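Narration and Archive Footage in Music Documentaries
Project report, Leonora Dimaculangan and Chak-lun Lai

2. Material and method

The corpus consists of one three-part television documentary, "Orkanero", on the singer Jucélia Brito and the recording of her first album, "Siqueira". The series was directed by Bořivoj Tichý, who also narrates it. All three parts were logged shot by shot, giving a total of 3,724 shots. Each shot was coded for source (archive, interview, new material) and for the presence of voice-over. Shots under one second were coded with the shot before them.

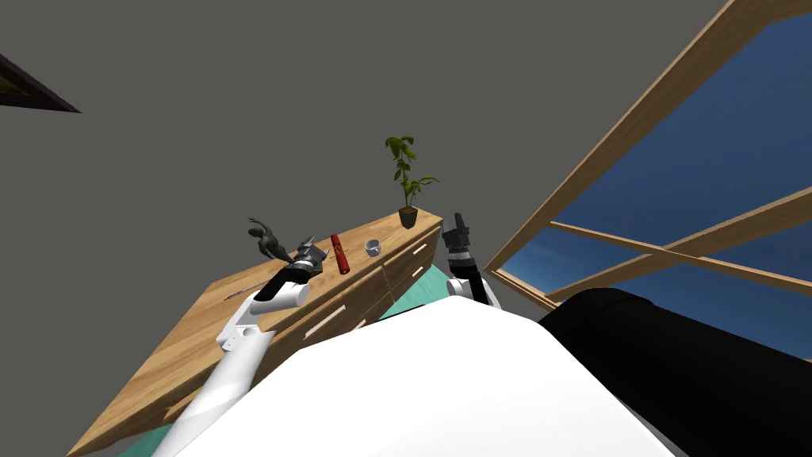
Coding was done separately by both authors on the first part and compared before the remaining parts were divided. The codes differed on 196 shots. Most of these were home video with interview sound laid over it, and they were recoded as archive.

3. Results

Voice-over is densest in part one, where Tichý introduces the family and the early club dates. In part two it drops sharply during the studio sessions, and the longest passage without narration runs 99 shots. Producer Jailson Vasconcelos is heard in 45 interview shots, all of them in parts two and three. The label dispute is told almost entirely through narration, as little footage of it was available to the director.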